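Rernum Records Register — Municipal and District Edition

Product overview
Configurations
Specifications
Ordering

The Rernum Records Register is a public-access system for councils, district boards and provincial assemblies that are required to publish their decisions and answer requests for information. It holds minutes, recorded votes, tender notices, contract awards and correspondence released under an access law, and it logs every request from the time it is received to the time it is closed.

The Municipal and District Edition replaces the earlier Council Edition. Existing installations can be upgraded without re-entering records. The document store, request log and audit journal keep their numbering, so references already printed in official gazettes stay valid.

Intended use

The register is designed for administrations in which more than one party or coalition controls departments at the same time. In such places the same class of document is often held under different rules by different offices, and a resident who asks for a contract may be sent between two buildings with no written refusal from either. The register assigns each request to a named office at intake. Any transfer between offices is recorded with the time, the sending officer, the receiving officer and the legal ground given. A transfer without a ground cannot be saved.

It is also suited to single-party administrations with a statutory response period. The deadline is calculated from the calendar loaded at installation, including local public holidays and any suspension of the period during an election.

Main components

Intake desk. A staff screen for requests made in person, by mail or by telephone. Prints a receipt with the request number and the due date.

Public terminal. A locked-down reading station for lobbies and branch offices. Supports search by date, department, contract holder and keyword. No sign-in is needed to read published records.

Document store. Accepts scanned pages and office files. Each file is sealed with a checksum on entry. Later versions are added beside the original and do not overwrite it.

Vote recorder. Takes roll-call results from the chamber, either typed by the clerk or imported from an electronic voting unit. Abstentions and absences are stored as separate values.

Audit journal. A write-once log of staff actions. The journal can be exported in full by an auditor account but cannot be edited by any account, including the system administrator's. 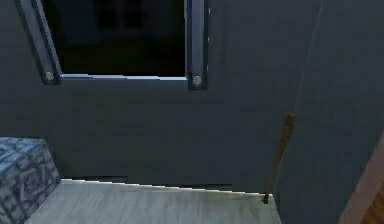

Rendered view, window opening and side rails.

Configurations

The edition is supplied in two configurations.

Cullevden is the standard configuration for a single council or district office. It includes one server, the intake desk software and 2 public terminals. Staff accounts are limited to 698. Storage can be extended in the field by an approved technician.

Almont is the configuration for a province or a group of districts sharing one register. It supports up to 3,633 staff accounts and allows each member district to keep its own retention schedule, letterhead and appeal route. Search runs across all members by default. A member district may restrict search to its own records only by a recorded vote, and the restriction is then shown on the public terminal with the date of the vote.

Both configurations can be run without a permanent internet connection. In offline mode, records are passed between sites on signed storage cartridges, and the receiving site checks the signature before loading. Sites with unreliable power should order the extended battery module, which is not included in either price.

Roles and separation of duties

The register ships with 1,723 preset permission rules. Most customers leave these as supplied. The rules most often reviewed at installation are the following:

The officer who receives a request may not be the officer who decides an appeal on it.

A published record may be withdrawn only on the signature of two officers from different departments. The title, date and department of the withdrawn record remain visible, with the ground for withdrawal.

Elected members have read access to the request log. They do not have access to the identity of the person making the request unless that person has agreed in writing.

Party offices and caucus staff are treated as members of the public and are given no staff accounts. This rule is locked and can be changed only by reinstalling the system.

Languages and scripts

The interface can be displayed in two languages side by side, including pairs in which one language is written right to left. Field labels, receipts and refusal letters are stored as templates and can be translated by the customer. Search ignores common spelling variants of personal names — a variant table is supplied and should be checked by local staff before opening to the public.

Reporting

Standard reports cover requests received, granted, partly granted and refused, with the average response time by department. Reports may be issued monthly or quarterly. Figures for a closed period are frozen. If an error is found later, a correction notice is attached and the original figures remain in place.

The Farina reporting module is sold separately. It adds tender analysis, including the number of bidders per notice, the interval between notice and award, and repeat awards to one supplier. Farina reads from the document store and does not write to it.

Site requirements

Server room or locked cabinet with ventilation
Grounded power outlet for each unit
Wired network between the intake desk and the server
Flatbed or sheet-fed scanner, supplied by the customer
Separate printer for receipts

Public terminals should be placed where they can be used during all posted opening hours. Wall mounting brackets are available in fixed and height-adjustable versions.

Installation and training

Installation includes import of existing minutes where these are held as files. Paper archives are quoted separately after a survey. Training is given on site to intake staff, records officers and the clerk of the council, in separate groups. The administrator course is taken last and requires the completed permission sheet.

New permission templates are released each April. Customers under a support agreement receive them at no charge. A template is never applied automatically — the administrator reviews the changes line by line and accepts or rejects each one.

Ordering

Quotations are prepared against a written statement of the number of offices, the number of staff accounts and the access law in force. Please include the text of any local regulation that shortens or extends the response period.

Sales and technical contact: Evaristo Camacho, Public Administration Systems, Rernum.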